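The play kitchen is open again!

If you've stuck your head into the Drema Room this month, you already know. After a long winter of bins nobody could get the lids back on, Razia Usmani and Faisal Dogar went through the whole pretend-food collection, washed what could be washed, and put the best of it back out on the white table. I went in to take a quick look and stayed the better part of the afternoon (the tea was imaginary, the company was great).

The color scheme makes me so happy. Most of the dishes are a soft green, with a bit of blue for contrast, and then the fruit comes along and livens everything up. I have a real weakness for the plush banana, with its peel flopping every which way. The ketchup bottle is already a favorite with the under-fives, who put it on everything, strawberries included.

Play food and dishes on the white table

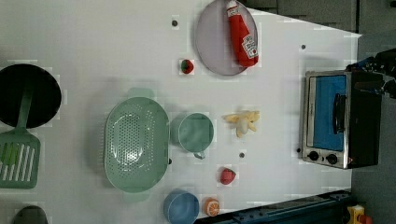
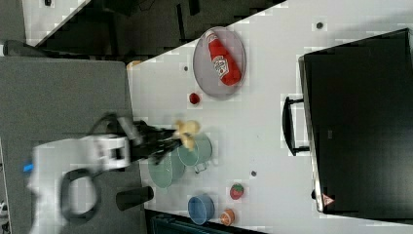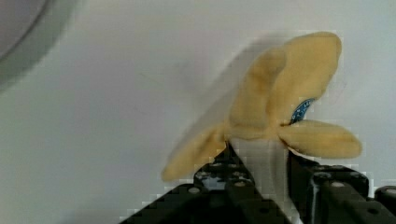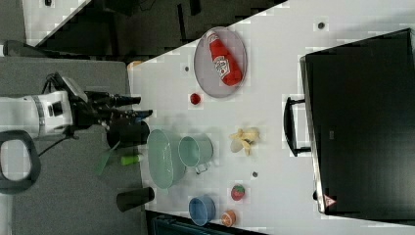
Can we donate play food from home?

We'd love that! Plastic and wooden pieces can go straight in the drop box by the front desk, as long as they're clean and bigger than a child's fist. Please run plush food through the wash first and let it dry all the way. We can't take anything with batteries, and we have plenty of teacups for now, but plates, bread, vegetables and anything that looks like breakfast would be very welcome. Tanveer Memon empties the box on Fridays and is happy to talk it over if you have a bigger set to pass along.

Open play runs every weekday morning at Semstead, and up to 4 families can use the kitchen corner at a time, so there may be a short wait when it rains. Ákos Somogyi has promised us a low shelf for the pots, built to toddler height, and we hope to have it in by the end of February. If your child goes home with a strawberry in a coat pocket (it happens a lot!), just drop it back the next time you're in.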